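Lillora Quiet Harness for Shelter and Foster Dogs

I started sewing these after my second foster came to me from a cruelty case. He'd flinch whenever a hand went near his collar, and every harness I owned had to go over his head, so walks were misery for both of us. The Lillora opens flat. He steps in with his front feet, you bring the sides up, and it closes on his back with two buckles that shut without that loud snap.

I'm Drita Petek, and I still cut every one myself (Radka Zupan does most of the stitching now, and she's much neater than me!). The webbing comes from Tomić and it's soft from day one, no breaking in. There's a lead ring on the back and another on the chest, and a flat handle you can slip a couple of fingers under when you're getting a nervous dog out of a car.

Sizes run from 1 to 4. Measure behind the front legs with the dog standing. If you land between two sizes, go up - the side straps take in a lot. Size 4 goes up to 126 cm, which has been enough for every mastiff I've met so far.

Price is $26 for any size. Rescues and court-hold kennels can order the box of ten instead, mixed sizes are fine, just tell me in the order notes. Each harness sold here puts 4 dollars into the Gomwood vet fund, which pays for exams and X-rays when an abused animal comes in and the case hasn't got to court yet. The fund covered 298 visits last year and I'm still a bit stunned by that.

Washing: cold, buckles closed, hang to dry. Please don't tumble it, the padding goes lumpy.

Colors right now are gray, moss and black. Moss is low until November. Doina Hodžić has been asking me for a cat version for ages and I'm working on it, but I can't promise a date. 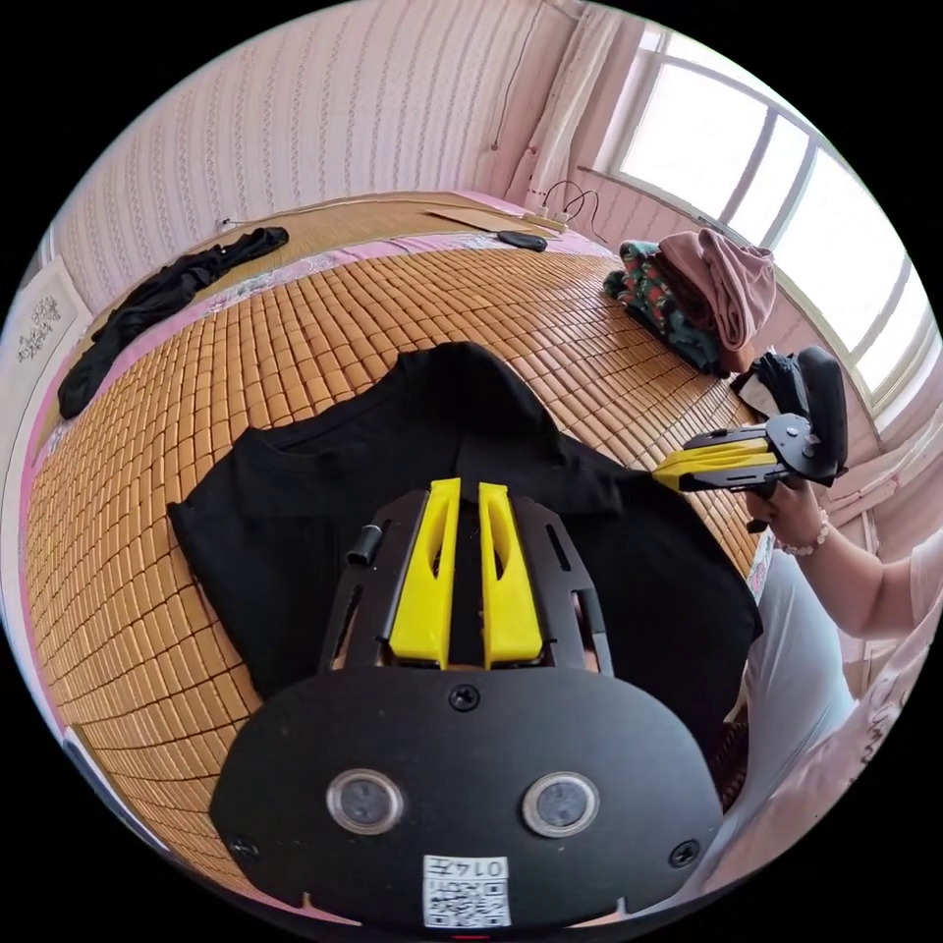
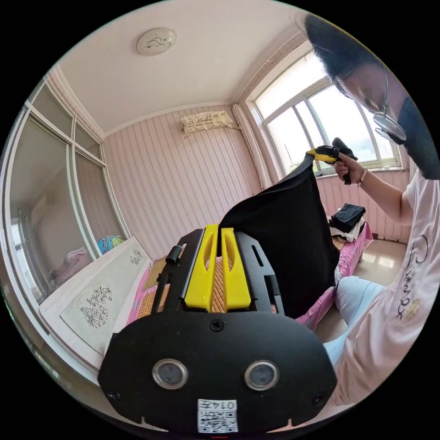
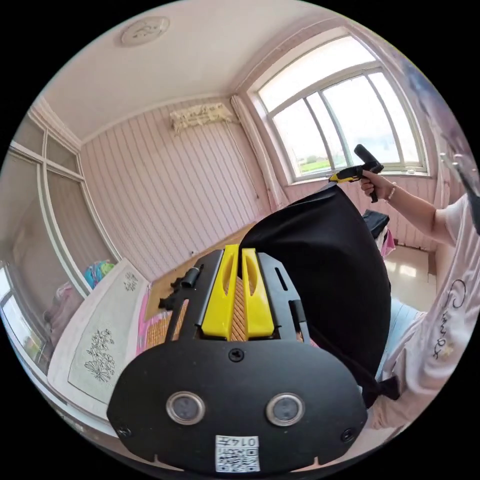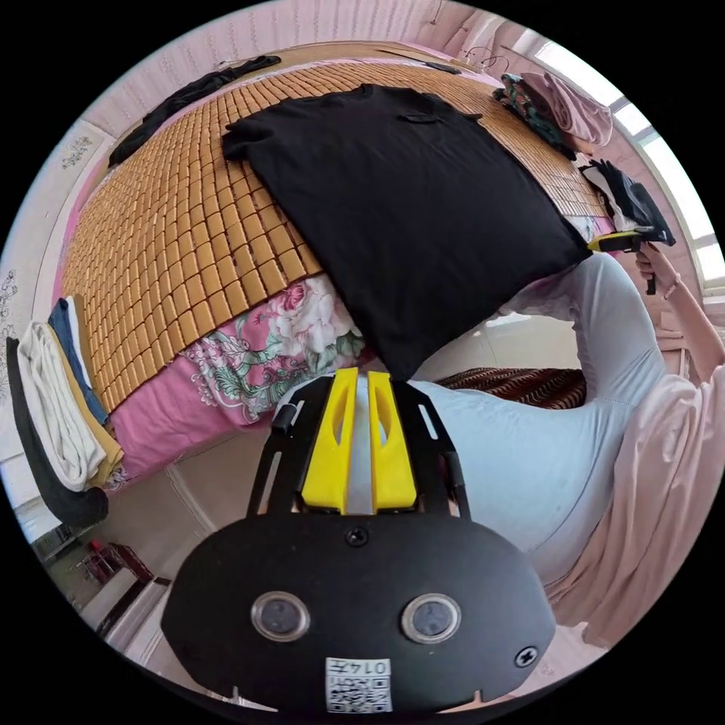

Last photo: black t-shirt laid out on the bamboo-tile mat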